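Ticket 396: ceiling lights humming and one flickering, Grarkow workroom
Status: open, waiting on parts 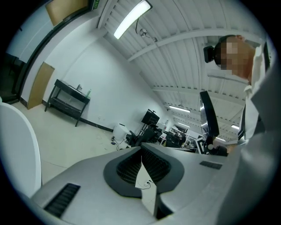

Hi again, me from the workroom. You asked for a bit more detail so here goes, sorry if it's long!

The hum comes from the long fluorescent fittings up on the metal ceiling. I first noticed it in April, mostly mornings, and it drops off after roughly 60 minutes (or I stop hearing it, hard to say). The flicker is newer. It's only the one fitting, towards the back on the right, and it does it in little bursts and then behaves perfectly for the rest of the day.

Tried so far:
- Switched everything off at the wall, waited, switched back on. No change.
- Swapped the tube for one of the Kullier spares. Quiet for a day, then back to flickering.
- Turned off the big extractor in case it was that. Nope, still humming.

I haven't touched the starter as I don't fancy being up a ladder under steel beams without someone holding the bottom.

Update, 4 pm: Plullov rang back, very helpful! They think it's the ballast and can fit new ones, but they want to know if we'd like LED fittings while they're up there. Their quote for the whole row came in under 500, and just the one repair is 100. Can whoever holds the budget have a look? I'd go for the lot, my eyes are tired by lunch.

Also please could the work be done before 9, we need the desks after that. Key is at the Alcaraz reception.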